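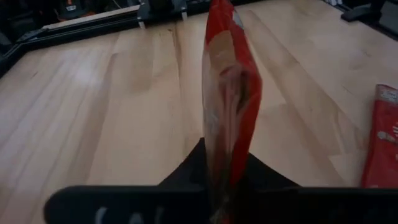

I gave up buying snacks on the road in May, and I have kept it up long enough now that I can say what works. We drive a lot. My sister lives in Eltthorpe and we live nowhere near it, so every visit means most of a day in the car with two kids and a dog who won't settle until the second rest stop.

The old way was to stop whenever somebody complained. Gas station prices being what they are, one trip in the spring came to more in chips and drinks than we spent on lunch. Eun-ji kept the receipts in the glove box and read them out to me on the way home. That was enough.

What I do now is shop a few days ahead and pack everything the night before. I buy small packets. I know the big bags cost less per ounce, and at home that's what we get, but a big bag in the back seat gets opened, passed around, spilled and then left open. By the time we arrive it's stale and there are crumbs in the seat belt buckles. Small packets get eaten or they stay shut.

Each kid gets the same number and they keep their own. Ye-ji eats all hers before we reach the highway. Woo-jin saves his until the last hour and then eats them slowly where she can see. I have stopped getting involved in that.

We bring less sweet stuff than we used to. Chocolate is out from late spring on, after what it did to a booster seat. Crackers, pretzels, roasted seaweed, dried mango and nuts have all done fine. Grapes are good if they go in a hard container. Bananas were a mistake both times. Cheese sticks last until mid-morning in the small cooler, so those go first.

Water is the other thing. I freeze two bottles overnight and put them in the cooler in place of ice packs. They thaw as we go and we drink them in the afternoon. The rest of the water sits on the floor behind my seat, which the dog does not like, but she adjusts.

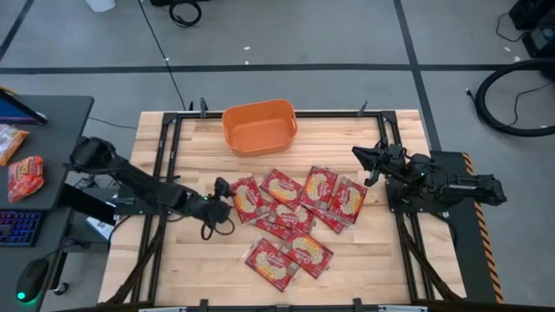

Do the kids still ask to stop? They do, mostly for the bathroom, and we stop for that whenever they want. They ask for things from the store less than they did, and if it's been a very long day I'll let each of them pick one item.

The trash took longer to sort out than the food. I tried a plastic grocery bag hung from the headrest and it tipped over at every turn. Now I use an old cereal container with a lid, lined with a bag, wedged between the seats. I empty it whenever we get gas.

Hae-won wrote to ask what I do for the drive back, and the answer is that I hold some packets aside in the trunk, under the coats, and don't mention them. My sister also sends us off with rice balls wrapped in foil, which are better than anything I pack. If we leave before she's up, we eat what's under the coats and stop in Hultach for soup. The place by the bridge there opens at eleven and has a patch of grass for the dog.

Next trip is at the end of the month. I still need a new lid for the small cooler, so if anyone knows where to get one without buying the whole cooler, leave a comment.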